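질타흐·플럿스테드, 국경 통관 협정 연장 협상 다시 시작

질타흐와 플럿스테드 정부가 다음 달에 끝나는 통관 협정의 연장 문제를 놓고 일요일에 협상을 다시 시작했다. 양측 대표단은 국경 도시 사스턴소프에서 여섯 시간 동안 회의를 했지만, 공동 발표문은 나오지 않았다.

현재 협정에 따르면 하루에 화물차 900대까지 간단한 서류 검사만 받고 국경을 통과할 수 있다. 질타흐는 이 한도를 1,000대로 올리자고 요구한다. 플럿스테드는 한도를 그대로 두고, 농산물 검역을 더 엄격하게 하는 조건으로만 연장할 수 있다는 입장이다.

질타흐 측 수석대표 보리슬라프 야네브스키는 회의가 끝난 뒤 기자들에게 "우리는 숫자 하나 때문에 협정 전체를 잃고 싶지 않다"고 말했다. 그는 다음 회의에서 새로운 제안을 내놓을 것이라고 했으나 내용은 밝히지 않았다.

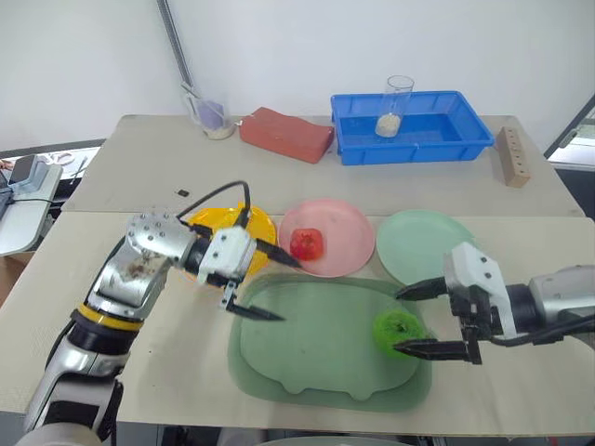 플럿스테드 통상부의 칸찬 딕시트 차관은 더 조심스러운 태도를 보였다. 딕시트 차관은 "검역 문제는 국내 농민들과 한 약속이므로 협상 대상이 되기 어렵다"고 설명했다. 플럿스테드 의회에서는 야당 의원 400명 서명 운동이라는 말까지 나왔으나, 의회 사무처는 그런 서명을 접수한 적이 없다고 확인했다.

국경 지역의 운송 회사들은 결과를 기다리고 있다. 사스턴소프에 본사를 둔 운송업체 두미트레스쿠의 아르벤 페테크 이사는 협정이 없어지면 화물차 한 대의 대기 시간이 이틀까지 길어질 수 있다고 걱정했다. 회사는 이미 일부 고객에게 배송 날짜가 바뀔 수 있다는 안내문을 보냈다.

국제관계를 연구하는 솜키앗 시리완은 양측이 우선 짧은 기간만 연장하는 방법을 선택할 가능성이 높다고 보았다. 그에 따르면 두 정부 모두 봄에 지방선거가 있어서, 그 전에 큰 양보를 하기가 쉽지 않다. 다만 단기 연장을 하더라도 화물차 한도에 대한 논의는 계속 남게 된다.

다음 회의는 플럿스테드에서 열린다. 날짜는 아직 정해지지 않았으며, 양측은 실무자 사이의 연락을 이번 주에도 계속하기로 했다.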